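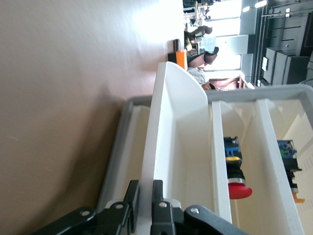
Divided organizer tray, with an emergency stop button in one compartment

Petition for a city resolution on an overseas conflict: who may sign?
Posted in May by Raymonde Després
Filed under: Local Government > Petitions and Resolutions

Our association in Usuga wishes to ask the city council for a resolution on an overseas conflict. The clerk's guidance calls for 1313 valid signatures. We hold 3000, many collected outside the Zeromell campus, where a large share of students are registered elsewhere. Do those names count, and may we submit them anyway?

Miroslava Palamarchuk
Only voters registered in the city are counted, unless your charter says otherwise. You may submit the full set, but the clerk will check each name against the roll. I would advise a review of your own beforehand — our group in Funuvura struck 93 names from a single packet. Please also confirm that the charter allows petitions on nonbinding matters. Some permit them only for ordinances, in which case a council member must sponsor the text.

zendum_reader
Just hand in all of them. A big number looks good.

Comments

Raymonde Després: Thank you. The charter is silent on nonbinding petitions, so I have written to the city attorney.

M. Palamarchuk: Do ask for the reply in writing. Ours took 20 days.

oldtownvoter: Students can register at their campus address in many states. Worth checking before you strike them.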